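3.2 Materials and Layout of the Sorting Table

The sorting exercise was designed to reproduce, at the scale of one table, the way mixed produce is put away in a household kitchen or a small shop. Earlier work at Quintero treated storage as a question of shelf space and paid little attention to the bin. The present section describes the produce, the bins and the table, and sets out the rules by which an item was considered to be in its place.

All arrangements were made on a butcher-block tabletop of light wood. The surface was left unmarked. Early trials at Kundutton used printed outlines to show where each bin should stand, and these were dropped after the outlines were found to affect how the bins were filled. In the present layout the bins may shift a little between arrangements, as they do in ordinary use, and their positions were recorded again at the start of each one.

Two kinds of bin were used, clear and colored. The clear bins carry no hint as to their contents. The colored bins, one orange and one pink, offer a possible match to the produce, and part of the study concerns how far that match is followed. Lemons, bell peppers and dark red fruit were chosen because they differ in outline and can be told apart at a distance. They also present a known difficulty: seen through a tinted wall, a yellow item takes on some of the color of the bin, and its own color must be judged from above the rim.

The full set comprises 556 recorded arrangements. Of these, 300 were used in the analysis reported in Section 4, and the remainder were held back for the comparison with the Tarutus layout. Figure 2 shows four views of the table. 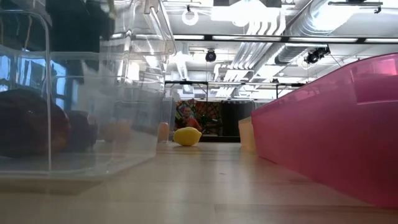
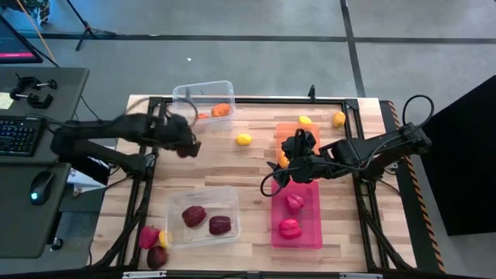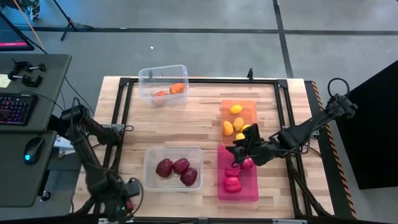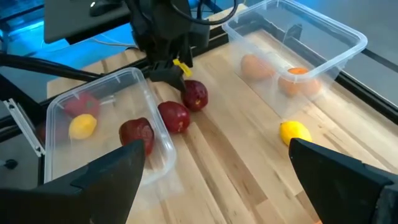 Figure 2. Produce and bins on the sorting table. First view: a lemon on the tabletop between a clear bin and a pink bin. Second view: three lemons on the open wood, with two red-pink peppers in the pink container. Third view: two clear bins at the left, with the orange and pink bins end to end at the right. Fourth view: mixed contents in the near clear container, with fruit also on the wood.

An item was counted as placed when it rested wholly within the rim of a bin. Items on open wood were counted as unplaced, whatever their distance from the nearest bin. Under this rule the lemon in the first view is unplaced, as are the three lemons on the wood in the second. No separate category was kept for items leaning against the outside of a bin.

Placement was recorded apart from grouping. A bin was described as grouped when all of its contents were of one kind, and as mixed when they were not. The near container in the fourth view, which holds a lemon and a red pepper together with dark red fruit, is mixed under this definition. The near clear bin in the third view, with its three dark red items, was recorded as grouped. Color agreement between an item and its bin was entered in a third column and had no bearing on the other two.

Some loss of detail must be accepted in the side views. The walls of the clear bins pick up reflections from the ceiling lights and windows, and items toward the back of a bin may appear only as pale, blurred shapes. Where an item could not be identified from one view, the record was completed from another view of the same arrangement. Items that remained uncertain were entered as "produce, kind not known" and left out of the grouping measure, though they were kept in the count of placed items.

The record sheet was adapted from the Astton storage form. The original has a field for shelf height, which was removed, and a field for free remarks, which was kept.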